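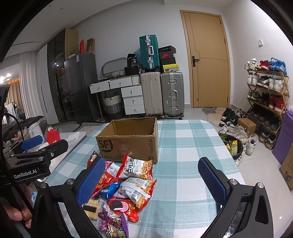
Snack packets and an open carton on a table, with hand-held grippers in the foreground.

Grollow opens orders for packing-stage gripper sets, with planning guide for smaller buyers

Share 3

Grollow has opened its August order book for hand-held gripper sets and has published a planning guide for firms budgeting for packing automation. The guide is written for sites with no engineering department of their own.

The guide covers purchase, spares, training time and storage. It asks buyers to list the goods they handle by pack type before requesting a quotation. Bags and pouches change shape when gripped, and Grollow advises that they be costed separately from rigid cartons – finger pads wear at a different rate on each.

"Most of the budgets we review cover the hardware and stop there," said Kaja Vanags, head of equipment planning at Grollow. "Pads, cables and staff hours come out of another account, or out of none. We have put them on the same sheet."

Sets are supplied in pairs. The minimum order is 2 pairs, and the August allocation is limited to 200. Orders above that number will be carried over to the next production run at the same price.

The costing sheet was tested by Datgate, a contract packing firm, at its Minlow site. Datgate recorded 308 packing tasks over the trial period, covering mixed grocery items placed into single-wall cartons. Malathi Chacko, operations manager at Datgate, said the sheet had altered the order of spending. "We had planned to buy everything in the first quarter. We now buy the grippers first and hold the conveyor money until we know the pack mix."

Grollow recommends a review after three months of use, at which point pad replacement can be forecast from the site's own records. Buyers who share those records will receive a revised spares estimate free of charge.

The guide and order form are available on request from Blagoje Janevski in the Grollow sales office. Technical questions should be sent to Nantana Sitthichai.

0 comments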